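Sock pairing, project report, part two

Right, so where was I. After the first month of the project (see part one for the arm setup and all the swearing at USB hubs) I finally had something I could drive by hand and record at the same time, and from then on it was mostly just... socks. My supervisor at Clesalport, Tharindu Dissanayake, had told me to pick a task small enough to finish by June, and sorting a jumble of socks into pairs sounded tiny. Ha!

The plan was to collect demonstrations, which means I steer the arm through the whole job while the camera views and joint positions get saved together, and then the model learns to copy me. I called the dataset Batstead because the folder needed a name and that's the street I live on. The training code is a cut-down version of Vahidi, the one the year above us wrote, with most of the config options ripped out so I could follow what it was doing.

My first batch was 600 demos and I'm a bit embarrassed by it. I'd put the socks down nice and flat every time, all facing the same way, and the policy learned precisely that. Give it a twisted sock and it hovered over it for ages and then pinched the desk. I showed this at the Thursday meeting and Tharindu asked whether I'd ever met a real sock drawer, which, fair enough.

So for the second batch I changed how I reset between demos. I'd scoop the whole lot up, drop it from about elbow height and record from wherever things landed, even when they ended up bunched or half off the desk. I also stopped throwing away the demos where I fumbled a grasp, as long as I recovered and finished the pair. Those turned out really useful! The model had never seen a second attempt before, so it had no idea what to do after a miss.

The full set came to 3,750 demos in the end, and my wrists would like everyone to know that.

The fluffy ones were the worst to record. They squash down when you grip them and spring back when you let go, so from a close-up view it's hard to tell if you've got one layer or two.

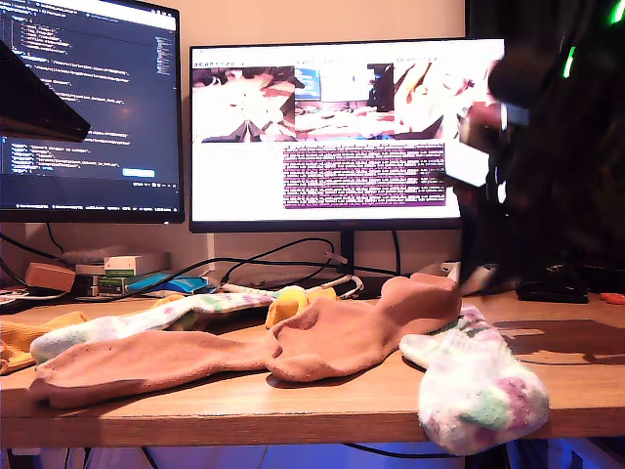
I got into the habit of looking at the wide view for deciding where to go and the close-up views only for the last bit before closing the gripper. I've no idea if the model does the same (I'd love to plot that if I get time), but it made my own driving a lot smoother and the demos got shorter.

Labelling was the other slog. I wrote a little script, Zerkstead, that plays back each demo and lets me tag it as clean, recovered or bin it. It crashed if you pressed the back key 3 times quickly and I never fixed it, I just learned not to do that. The code's in the appendix, along with the reset instructions in case anyone next year wants to add to the set. Please do, and bring some odd socks!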